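How I strip a used workstation down for a memory upgrade (and clean up the CPU while I'm in there)

I've been buying old office workstations for a while now, the heavy steel kind that come off a lease and cost next to nothing, and I always end up doing the same job on them: out comes the old memory, off comes the cooler, on goes fresh paste, in goes more memory. My sister-in-law asked me to write it down before she tackles the one under her desk at Loureiro, so here you go!

Set aside an evening. You won't need the whole thing, but it's so much nicer when you're not racing the clock.

What I put on the table

A Phillips screwdriver with a long shaft, and please make it a good one, those cooler screws are tight. Isopropyl alcohol, the strongest the drugstore has. Coffee filters (they don't shed lint the way paper towels do). A tube of thermal paste. A muffin tin for the screws. Your new memory, still in its packaging.

Getting in

Shut the machine down, pull the power cord, then hold the power button for a few seconds to drain whatever is left. Lay the case on its side and take the panel off. I touch bare metal on the chassis before I reach for anything, and I do it again every time I come back from the kitchen with coffee.

Take a picture with your phone now. Then take another one closer up. I skipped this on my first build and spent most of a December evening working out where one skinny fan cable went.

Memory out

Push the latches at the ends of each slot outward and the module pops up a little by itself. Lift it straight out by the edges. If it's fighting you, one latch is still closed, so go back and check both ends. On some boards only one end has a latch that moves, and then you tip the module out from that side.

Look at the writing next to the slots while they're clear. The board usually tells you which slot is which, and the manual tells you which ones to fill first. I write it on a sticky note and put it on the inside of the side panel for next time.

If the slots are dusty, use short puffs of canned air with the can held upright. Don't go poking in there with a cotton swab! The contacts are tiny and the fluff stays behind.

Cooler off

Run the computer for five minutes before you start the whole job if you can, because warm paste lets go more easily. Unplug the fan, then loosen the screws a couple of turns each, going corner to corner. When they're all free, twist the cooler gently left and right before you lift. Never yank. I've had a processor come up stuck to the bottom of one, and my heart stopped.

Cleaning the old paste

Leave the processor clamped in its socket for this part. Dampen a folded coffee filter with alcohol (damp, no drips) and wipe from the outer edge of the metal lid toward the middle, so you aren't pushing gunk over the side. Turn to a clean bit of filter and go again. The first two passes get the thick stuff and after that you're chasing a gray haze that smears around and seems to come back. Keep at it for another pass or two, then let it air dry before you open the new paste. Do the bottom of the cooler the same way.

While it dries, tuck the cables back against the case wall so they stay clear of the board and the cooler. Any clip that's already in there is worth using.
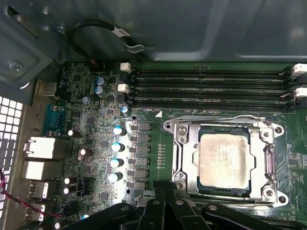 Hannelore Lindemann wrote in to say that she leaves the memory until last, after the cooler is back on, so she isn't leaning over brand-new modules with a screwdriver, and that a faint stain on the processor lid that won't budge after three wipes has never made any difference to her temperatures.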